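Search this site
Search
0 comments
Share

Daily check for a pair of hand-held grippers with marker cubes

This page covers the check we do on each pair of grippers before recording starts. It applies to the Plorard pair at the Guimarães bench. The older pair has screw-on cubes and its own page.

Allow a few minutes per pair. You need a soft brush, a lint-free cloth, a 2 mm hex key and the printed log.

1. Look at the finger pads

Open each gripper all the way and brush the dust off the black pads. Check the inner curve for cuts and for any place where the pad is lifting from the plastic. A lifted edge can't be glued back. Swap the pad and write the new pad number in the log.

Close the gripper slowly. The two tips should touch at the same moment. If one side arrives first, loosen the hex screw at the base of the late finger a quarter turn, press the tips together and tighten it again.

2. Clean and seat the marker cubes

Wipe every printed face with the dry cloth. Don't use alcohol, it dulls the black ink and the tracker starts dropping faces. Ánh Ông lost a morning to this in January.

Push each cube toward the gripper body until it stops. Then try to twist it with two fingers. If it moves at all, take it off and replace the clip. Don't shim it with tape. Tape creeps during the day and the offset goes with it.

Left and right cubes carry different patterns and can't be exchanged. If you have had both off, check the numbers inside the mount: 166 is left, 325 is right.

3. Clear the space over the table

Stand at the near edge and move both grippers through the area you will work in. Cables should run flat along the tabletop and stay out of your reach. Put the strap on before you pick up the second gripper, as it is awkward to do with one hand.

4. Run the hold test

Hold both grippers just over the tabletop with the pads facing each other. Start the test in Zetotel and keep still until it has collected 400 samples. Each gripper gets its own line in the report. A pass is marked OK, and anything else means going back to step 2 for that side.

If the same side fails again after reseating, put the pair on the repair shelf and tell Jeferson Honorato. Don't edit the offset file yourself.

5. Fill in the log

Write your initials, the pair and any part you changed. Leave the last column blank. 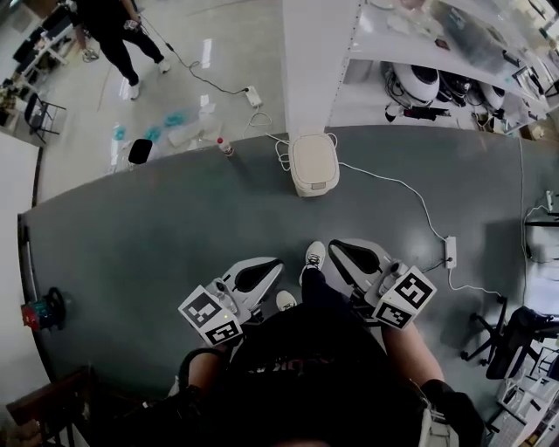

Step 4: both grippers over the table, pads facing each other.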